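Ticket 3000: handheld gripper drops bottles during close
Status: Open, waiting on parts
Opened by: Marina Michailidis
Assigned to: Sota Nomura
Unit: Skirno handheld, number 2
Date: March 2024

Marina Michailidis
The gripper lets go of plastic bottles partway through the lift. I squeeze the trigger, the fingers close, the bottle comes up a few inches and then slides down between the pads. It happens with bottles and not with boxes. Unit 1 does the same task without trouble. No error on the tablet, and the logged finger width looks normal up to the moment of the drop.

Sota Nomura
Which pads are on it? We have the old flat ones and the ribbed ones. Also please check the four screws on each finger plate and tell me if the plate moves when you push it sideways.

Marina Michailidis
Ribbed. The plate on the right finger moves a little. Left one is solid.

Sota Nomura
Tighten the right plate, then redo the width calibration from the service menu. Fully closed should read 0 and fully open should read 124. Don't run it with anything between the fingers.

Marina Michailidis
Tightened and calibrated. Closed reads 0, open reads 124. Ran the bottle task again and it dropped on the second try. Better than before but not fixed. One more thing: my thumb got pinched between the finger and the housing when the trigger sprang back. No injury, but it closed faster than I expected.

Gerardo Sorrentino
Adding myself for the pinch. Please stop using unit 2 for anything handed from person to person until the return spring has been looked at. Keep your free hand behind the guard line when you open it. I have put a note on the charger.

Sota Nomura
Took the trigger apart. The return spring is the stiff version, part 156, which belongs on the bench model from Pallent. It was probably swapped at the last service in July. That explains the snap on release. It also means the operator has to pull harder to hold a grip, and when the hand gets tired the fingers open slightly. A smooth bottle would slip before a box does.

Thodoris Psarras
I did that service. Both springs were in the same drawer with no labels. I have separated them now.

Sota Nomura
Correct spring is on order. For now, bench checks only: one person, object standing on the desk, close and hold, no lifting. Log the width at the start and end of each hold. Leave the ticket open until the new spring is in and Marina has repeated the bottle task. 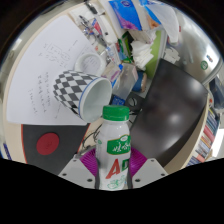
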